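About Tusach

Tusach develops perception and planning software for automated road vehicles. The company was founded in Erkedport in February and now employs 40 people in 2 offices. Its main product, Callum, reads the road ahead and proposes a safe path. 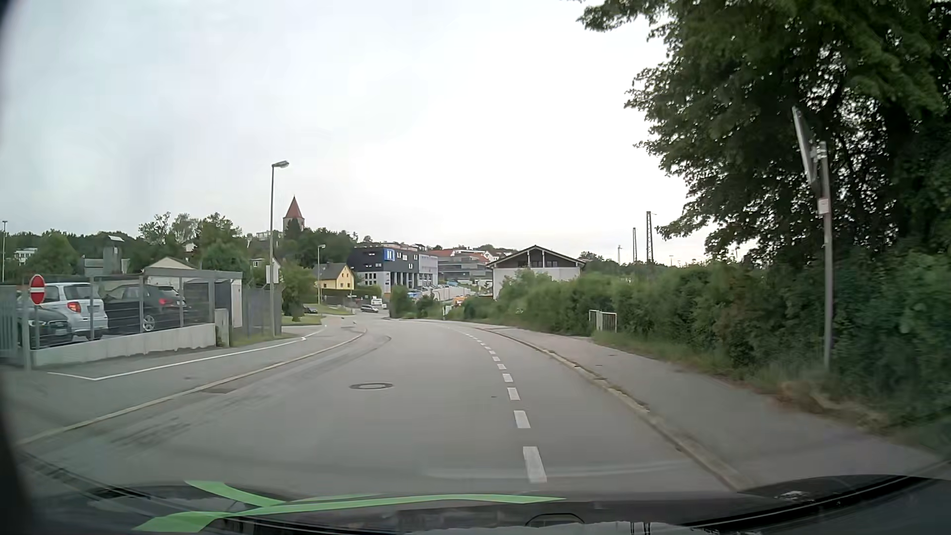 Lane line and curbs on the approach to a left-hand bend.

Our perception team trains Callum on ordinary streets. Worn paint, bicycle symbols and patched asphalt all receive labels. 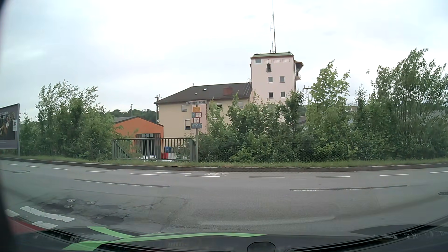 Each software release is replayed against around 3000 recorded road segments before it reaches a vehicle.
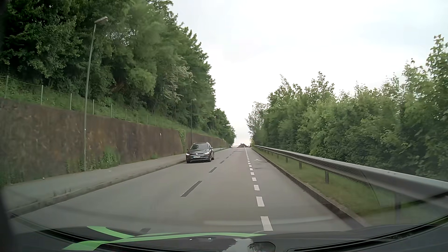

Oncoming traffic on a straight road with a narrow lane at right.

The planning team is responsible for temporary layouts, including beacons, barriers and detour signs. 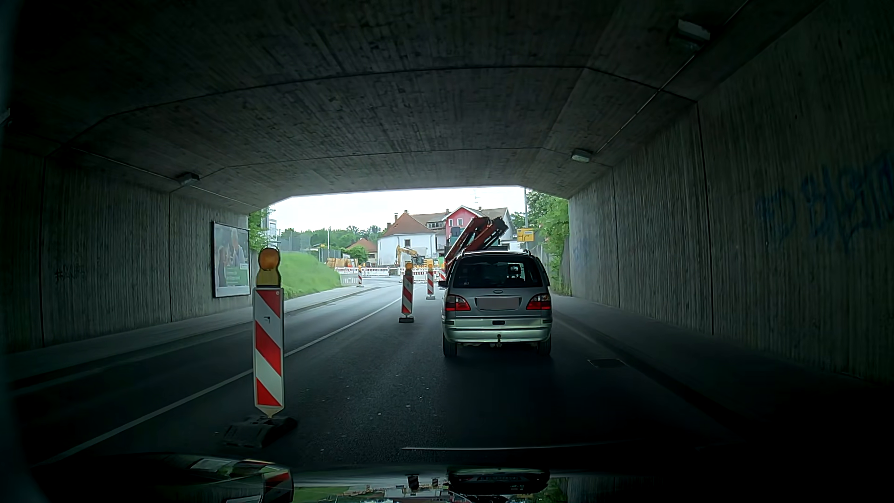
Photo: Tusach / Kuusk test program

Kuusk, our replay tool, is licensed to 9 partner organizations. Applications for research access are accepted until 1st June.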